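Two-arm bench cell, left gripper creeping during the weighing task
Forum: Small Arms and Bench Cells > Setup and Maintenance

plosutitz_bench
Posted July 28, 2025

I look after a two-arm cell at Hidoldale. Both arms are servo-module types bolted to one rail along the near side of a wooden table. The job is weighing out dried beans: left arm takes a measuring spoon, right arm holds the tub, beans go on the scale in the middle.

For the first few runs of a session everything is fine. After 30 minutes or so of work the left gripper starts closing in the wrong place on the spoon. It drifts towards the rail a little more each time. Homing both arms puts it right for a while and then it comes back. The right arm does not do it.

What I have done so far:
Swapped the left gripper servo for a new one. No change.
Tightened every bracket screw I can reach.
Slowed the left arm down. Slightly better, but now the job takes too long.

Any ideas before I strip the whole arm?

gritbin
Don't strip it yet. If homing fixes it, the zero is moving, and a gripper servo won't cause that. I'd look at the shoulder and the base. Can you post a picture with the arms working? Want to see how the spoon and tub are laid out as well.

plosutitz_bench
Taken during a run this morning, at normal speed.
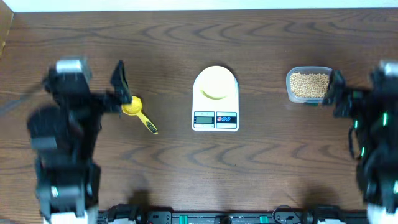
Left gripper at the spoon, right gripper at the tub, scale between them with its plate on.

The table is solid and doesn't rock. The rail is held by a clamp at each end.

gritbin
Thanks. Spoon is yellow on a dark table so if you're using a camera to find it, contrast isn't your problem. Are you?

plosutitz_bench
No camera for picking. The positions are taught. I put the spoon back on the same spot by hand between runs.

allier_tom_cat
Then I'd say the spoon is your problem, and the arm is fine. That's a round bowl on a long thin handle, lying loose on wood. Put it down a few degrees out and the gripper meets it differently every time. Make a holder for it. We had the same trouble on the Allier cell with a scoop and a bit of foam with a slot cut in it cured it for good.

plosutitz_bench
I'll make a holder, but a badly placed spoon would be out in any direction. This always goes the same way, and homing clears it.

allier_tom_cat
Fair point about the direction. Make the holder first anyway, it takes ten minutes and then you can rule it out.

vida2
I disagree with making the holder first. You'd be changing two things at once when he starts on the arm. Do a plain repeat test:

Take the spoon away altogether.
Tape a bit of paper to the table and fit a pencil in the left gripper.
Teach one point that just touches the paper.
Run out and back 200 times at working speed.
Look at the marks.

If you get one fat dot, the arm is good and the spoon is to blame. If you get a line, something is slipping, and the line tells you which way. Stop every so often and check that the pencil hasn't moved in the fingers.

gritbin
Agree with vida2. While it runs, put a finger on the rail next to the left base. A clamp at each end does very little for the middle, and a rail that lifts a hair each time the arm swings will walk.

plosutitz_bench
Ran the test. It's a line, heading towards the rail, and the marks are nicely spaced for most of its length. The rail didn't move that I could feel. The pencil stayed put.

So I took the cover off the left shoulder. The horn screw was tight, but the horn itself turns slightly on the output shaft if you push the upper arm by hand. The splines look worn on one side.

vida2
That'll be it. New horn, and check the shaft before you fit it. If the shaft teeth are rounded as well, change the servo, or you'll be doing this again in November.

gritbin
Does homing on yours run the arm into a stop? If so it may have been shoving the horn back each time, hence the "fix".

plosutitz_bench
Yes, it homes against a hard stop. That fits.

Shaft teeth look all right under a lens. New horn fitted, thread lock on the screw, left arm re-taught. Repeated the pencil test and got one dot, a bit fuzzy. Then 22 full runs with beans and every pick was on the spoon. Speed is back where it was.

allier_tom_cat
Good. I'd still make the holder.

plosutitz_bench
Cutting the foam tonight. I've also added two jobs to the monthly sheet -- push test on both shoulders with the power off, and check the rail clamps.

gritbin
Monthly is too long for the shoulders if you home against a stop. I do mine weekly.

vida2
Weekly is overdoing it on arms that small. Or change the homing so it comes up to the stop slowly, and then monthly is plenty.

plosutitz_bench
I'll slow the homing down and do the push test every 2 weeks to start with. Will post again if the line comes back.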